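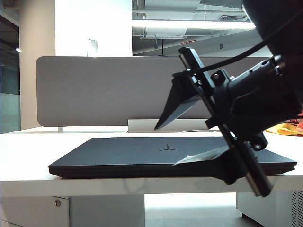 Notebook > Workshop > Desks

Previous entry | Next entry | All entries | Search

Desk dividers, first proper try

2021-04-27

Really pleased with the gray fabric panel! I've wanted one of these on a white desk since September, and it makes the whole corner feel calmer. The rounded corner is a lovely touch - softer than the square ones in the Adamczyk catalog. The white bracket almost disappears against the desktop, and the thin post at the left end takes up next to no room.

I left the dark laptop on the desk, lid shut, to judge the height. The panel clears it nicely and there's still plenty of desk in use. Next I want to try it with the lid open, then with a desk lamp.

Halyna lent me 2 fabric samples from Stemex, a green and a rust. The rust is gorgeous, but I'd keep gray for the shared desks.

To do: ask Vivek for the bracket key. Price a set of 40. Try pinning a note to the fabric (fingers crossed, no holes!).

Comments

Jyoti Kashyap: Green for the reading corner please!

Milan Bakker: Does the bracket mark the desktop when you take it off?

Vivek Rawat: Key is in the top drawer, left side.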